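Borkbridge visit, notes

Typed up on the train back so excuse the state of this. May 11, 2019. Went with Iida Halonen, who set the whole thing up and then had to leave at lunch.

Ojala has the upper two floors of an old mill building by the canal. No sign outside. Walked past it twice. Buzzer marked 3, long stairs, smell of solder and floor polish. Heikki Pelkonen met us at the top in socks and handed over visitor badges, then took mine back because it was somebody else's.

What they do: collect recordings of people doing ordinary things with their hands, cut them up, label them, feed them to a system called Fisar that is supposed to learn how to handle household stuff. Arms are downstairs. The recordings come from all over, mostly people's homes, a few from the fake kitchen on site.

Started with the arms. Two of them, one on each side of a bench, one down for repairs all morning. The other was putting cups on a shelf. Slow. Very slow. It got a cup up there, paused, backed off, came in again from the side. Heikki said that pause is learned, it picked it up from people who double check. Nice detail, wish I'd asked which people.

Missed the grip, knocked a cup over, somebody reset it. Nobody in the room looked up.

Then the leader rig, where a person moves a small copy of the arm and the big one follows. I got a turn. Harder than it looks! Wrist does not want to go where your wrist goes. I managed to pick up a sponge and drop it in the wrong bin. Iida did it first try, of course. They keep every attempt, the bad ones get a tag and go in a separate pile. So my sponge is in there somewhere.

Lunch was soup in the stairwell kitchen. Good bread. Talked to a woman from the labeling side about gloves, long sleeves, rings, all the things that confuse the hand tracker. They don't ask people to take rings off any more.

Afternoon was upstairs with the labelers, and this was the part I'd come for. A row of desks, blinds half down. Each batch has a number and a short task line, and the labeler marks where each action starts and stops. Reach, touch, lift, move, let go. Sounds easy until you try to agree on where a reach starts. Is it when the arm leaves the lap or when the fingers open? They've changed the rule once already and had to redo everything before August. There is a printed sheet taped to every monitor with the current rule and the old one crossed out by hand.

Batch 605 was on the big screen when we came in. All tea and snacks, home tables, hands seen from above. Heikki likes this batch because the tables are full. Packets on top of packets, a tray with a pattern printed on it, a hand covering half a brand name.

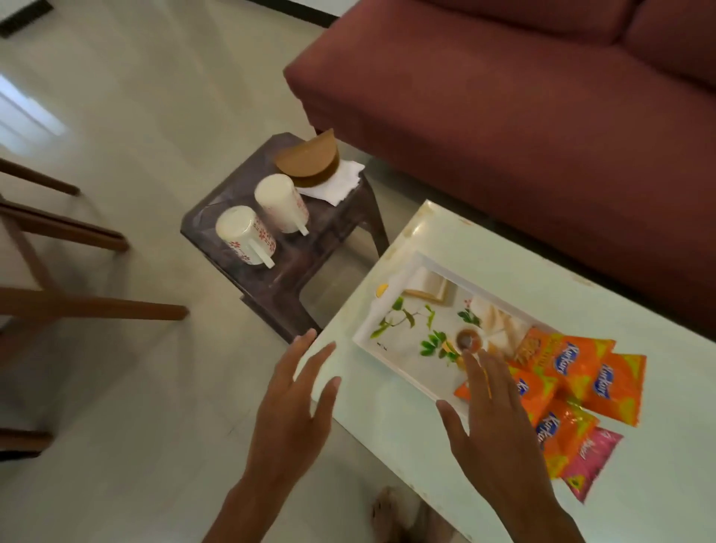
Snack packets are a pain for the arms, he said. A cup keeps its shape. A packet folds, slides, crackles, and the gripper either squashes it or loses it. So they want lots of examples of hands going round packets or moving them out of the way, and they want the boring bits too, the hovering and the changing of minds. Early on they trimmed all that out and Fisar came out jerky as a result. Now it stays in.

Printed trays also mess up the labels. The object finder kept marking leaves as things to pick up. Batch 708 is being put together just for this, patterned cloths, patterned plates, the lot. Not ready yet, I only saw the request sheet.

Asked about consent forms and pay for the people recording. Forms yes, he showed me one, plain language, one page. Pay he said to ask Cekholm as they run the home sessions. Have written to them, no anwser yet.

Didn't get to: the storage room, the fake kitchen (locked, key with someone on leave), the grip sensor demo.

To follow up. The reach rule sheet, Heikki promised a copy. Whether the arm downstairs is trained on any of 605 or only on the on-site recordings, I got two different answers. And Iida has my umbrela.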